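Pirkia Rural Roads Survey
Progress report to the Geum Fund, second period
Prepared by Thiện Văn for Bảo Tiêu, grants manager

You asked for a frank account of whether the survey is worth finishing as planned. My view is that the driving is worth finishing and the scoring is not, at least in its current form.

We have now logged 1467 roadside items against the 3073 expected in the application. I would not read that as nearly half done. The figure of 3073 came from the Prokine desk estimate, which treated every junction as though it had the same signs and markings, and I have yet to see how it was worked out. Some stretches have hardly anything on them. Others have more than the form allows for.

Junctions are the best part of the record so far. Where a side road comes in from the left, the edge line normally gives way to dashes across the mouth and picks up again on the far side, and that is easy to log consistently. Surface repairs are harder. The form has one box for cracking, and a sealed crack at the start of a bend gets the same tick as an open one.
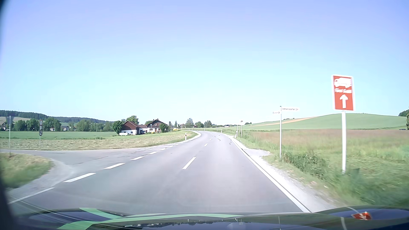 I raised this in November and was told the box would be split in two. It hasn't been. Until it is, I can't recommend that anyone use the surface scores to rank roads for maintenance, and I'd ask that they be left out of the summary that goes to the councillors.

The farm frontages are a different problem. The application assumed a clear boundary between the road and private ground, and on several sections there is no such thing. The verge turns to gravel and then to dirt, and farm equipment stands close to the edge of the asphalt. The Todel form wants a verge width in metres. Our two recorders gave different answers for the same frontage, and I think both were reasonable. Shade is scored from one to five, with no word on what a three looks like. 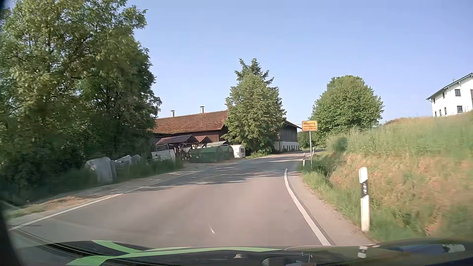 Centre lines are recorded simply as present or absent. I'm comfortable with that one. The road with no centre line past a farm is a fact a maintenance crew can use, and it takes no judgement to write down. I would happily trade the whole shade column for a second check of the line markings.

Spending is at 60 per cent of the grant. Fuel has been higher than budgeted and the software licence has been poor value. I am not asking for more money in this period.

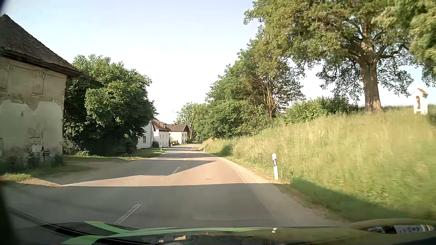

Page last changed: 22 Feb 2018

The village sections are still to be scored. Old buildings close to the roadside were listed in the application as "character features", to be rated for condition from the road. I'm doubtful. Peeling plaster tells you about the plaster, and none of us is qualified to say more than that about somebody's wall. I propose we note the position of the building and whether there is a turnout or other paved area in front, and drop the rating.

Decisions needed from you before the next period:

Remove the shade score, or supply a written scale for it.
Split the cracking box, as agreed.
Confirm that building condition is out of scope.
Ask Prokine for the working behind the 3073.

If the last of these can't be answered, I'd sooner report the kilometres driven and leave the percentage blank.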